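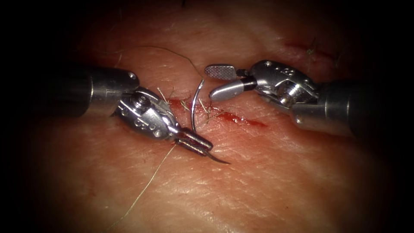
Curved needle in the left driver, short open cut, tail running to the lower left.

Clallero Bench Forum > Technique > Thread length and tail control on short incisions

loopandlock
Posted 1 Feb 2021
Looking for input on tail management. The cut is short and runs on a diagonal. I keep ending up with a long run of thread off to the lower left and a second loop going over the top of the left wrist. Starting length is roughly 25 cm. Bites go in 3 mm from the edge. The cut ends are bunching along the wound and I can't tell a new strand from an old one once there are a few of them. Would you shorten the thread or change the order of the steps?

proline_pete
Shorten it. For interrupted stitches on a cut that size you are carrying more thread than you can use. Also trim the old ends before you place the next stitch. A tuft standing up at the wound edge will catch the next loop.

dryfield
Disagree on shortening. A short thread means more needle changes, and each one costs time and handling of the edge. Pull through until the tail is 10 mm, then park the slack on the side away from your next bite. The loop over the wrist comes from pulling toward yourself and then rotating before the slack is out.

proline_pete
That works for a running closure. The OP has cut ends along the wound, which reads as interrupted to me.

loopandlock
Interrupted, correct. Three throws per knot. Thread is the tan Clornitent braid from the Beyene starter pack.

dryfield
Fair enough, then trim as you go. I would still leave the starting length alone until the slack is under control. One variable at a time.

knotbench
Same loop problem on my side, lighter thread. It goes round the lower part of the instrument wrist and then off to the left above the tissue. There is a spot of blood under the jaws at the puncture.

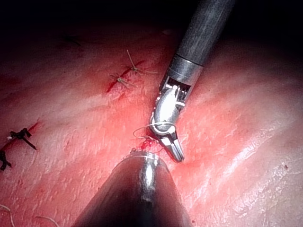
Which part of the needle should the driver hold for a bite like this?
Usually a little past the midpoint, toward the swage. Gripping on the swage itself can bend or loosen it, and gripping close to the point leaves too little arc to get through both edges.

proline_pete
Agreed on the grip. On the loop, open it before you tension. If you tension first it tightens onto the wrist and you have to back the whole thing off.

loopandlock
Will keep the length, trim each pair of ends before the next bite, and clear the slack before rotating. The Flesis guide has the trim at the end of the row, so I will ignore that step for now.

dryfield
The guide is written for a running stitch. Check the section heading.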